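Stapler (desk type)

From Wamo, the open encyclopedia of office and household things

A desk stapler is a small hand tool which joins sheets of paper by pushing a thin metal staple through them and bending its two ends on the other side. It is found in offices, schools, shops and homes. In the Stornden classification of office supplies it belongs to the group of paper fasteners, together with the paper clip and the binder clip.

Contents
1 Place on the desk
2 Construction
3 Staples
4 Use and care
5 See also

Place on the desk

The stapler is usually kept on the work surface and not in a drawer, as it is needed often and for only a moment. Older office manuals recommend to keep it at the side of the writing hand. A light, plain surface is preferred by many users. Fallen staples are dark or shiny and can be seen on it before they scratch something. A full-size stapler also needs a firm support under its whole base when it is pressed down with the palm.

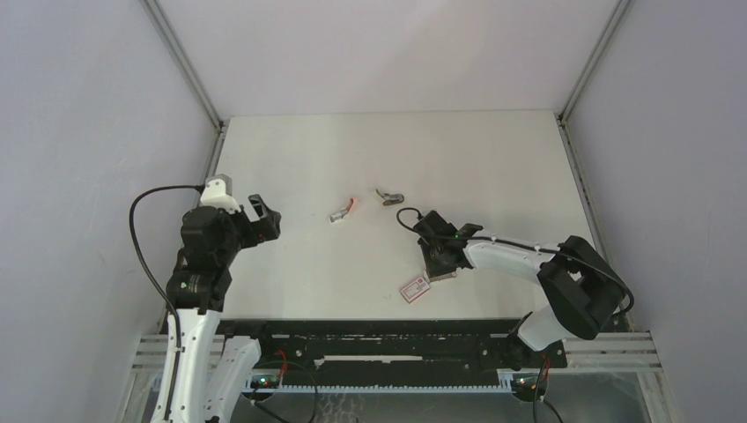

Off-white work surface with four small objects on it.

Construction

Most desk staplers have four main parts: the base, the magazine, the pusher and the cover. The base carries the anvil, a small metal plate with two grooves. The magazine is a long metal channel in which the row of staples lies. The pusher is moved by a spring and keeps the row against the front end. The cover, also called the cap or the head, is the part on which the hand presses. A blade fixed under it drives down one staple at a time.

In cheaper models the cover is made from colored plastic, and the metal parts are held inside it. Black and gray were for a long time the common colors. Pink, light blue and mint became usual when small staplers began to be sold for home and school. The maker Baek offered its first small model in 29 color versions, but only a few of them stayed in the catalog.

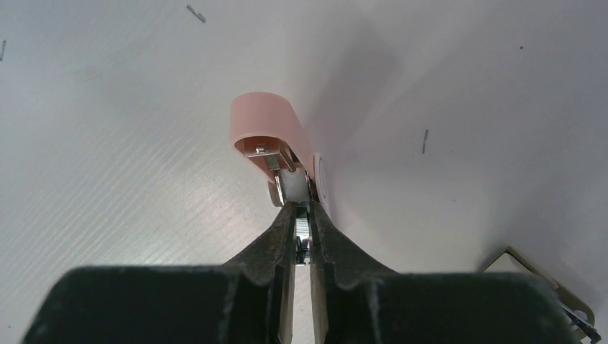

The hinge is at the rear, and both the cover and the magazine turn around it. In many models the stapler can be opened at this point completely, so that the base swings away and paper can be fastened to a board. Opening is also the normal way to remove a jammed staple. If the hinge becomes loose, the blade does not meet the anvil exactly and the staples close badly.

Staples

Staples are sold in glued strips, and a box for office use often holds 800 or more. The size is given by the wire and the length of the leg. Mini staplers take a smaller size than the full desk type, and the two are not exchangeable. The Mostov pocket stapler, for instance, takes a half strip of 48 staples and its desk version takes 78.

Use and care

The sheets are put between the magazine and the base, and the cover is pressed in one even movement. Too many sheets bend the legs before they come through. Plastic covers can be cleaned with a slightly damp cloth. Oil should not be put in the magazine, it makes spots on the paper.

See also

Staple remover
Paper clip
Hole punch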